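Start | Treffen | Werkstatt | Protokolle | Kontakt

21. Januar - Protokoll: Séverine Rolland

Ich schreibe diesmal mit, also bitte Nachsicht, wenn es etwas durcheinandergeht! Wir waren in Grurndale in der Halle, der Kaffee war stark, und Folasade Uzor hat die Leitung übernommen.

Erstes Thema waren die Bremsleitungen für unsere alten Geländewagen. Folasade hat den Satz von Skultesix mitgebracht (Stahlflex, fünf Leitungen, Hohlschrauben dabei) und daneben die Gummischläuche von Danladi gelegt. Ich fand die Stahlflexleitungen sofort schick, muss aber zugeben, dass mir beim Pedalgefühl im Alltag die Gummischläuche völlig reichen. Wer sein Auto höhergelegt hat, braucht sowieso die längere Ausführung - da waren wir uns schnell einig.

Dann ging es ums Geld. Der Satz kostet 78 Euro, und bei einer Sammelbestellung ab mehr als 100 Euro liefert Skultesix versandfrei. Beschlossen: Wir bestellen zusammen, ich sammle die Wünsche ein. Bitte schreibt mir unbedingt Baujahr und Fahrwerkshöhe dazu, sonst rate ich wieder! 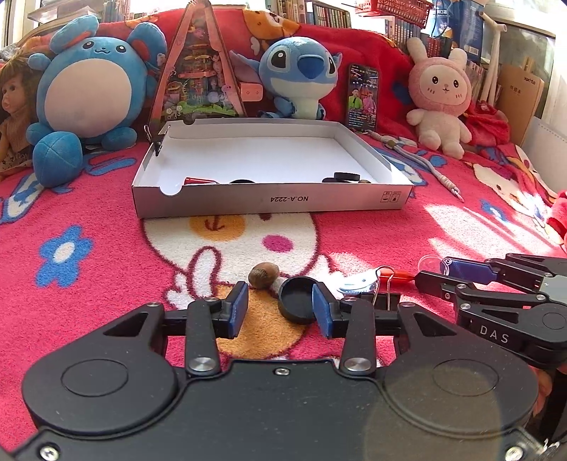 Beim Entlüften wurde es lebhaft. Folasade schwört auf das Druckgerät, ich mache es lieber zu zweit mit Pedal und Schlauch, wie ich es gelernt habe. Abgestimmt haben wir darüber nicht, das darf jeder halten, wie er mag. Fest steht nur, dass wir frische Bremsflüssigkeit nehmen und angebrochene Flaschen ab sofort zur Entsorgung geben (ja, auch die im Regal hinten links).

Noch kurz zur Ausfahrt nach Giststead: Die bleibt im Juni, zwei Plätze zum Mitfahren sind noch frei. Bis dahin sollen alle Leitungen montiert und geprüft sein. Folasade fragt wegen der Hebebühne nach und meldet sich per Mail, sobald sie einen Termin hat.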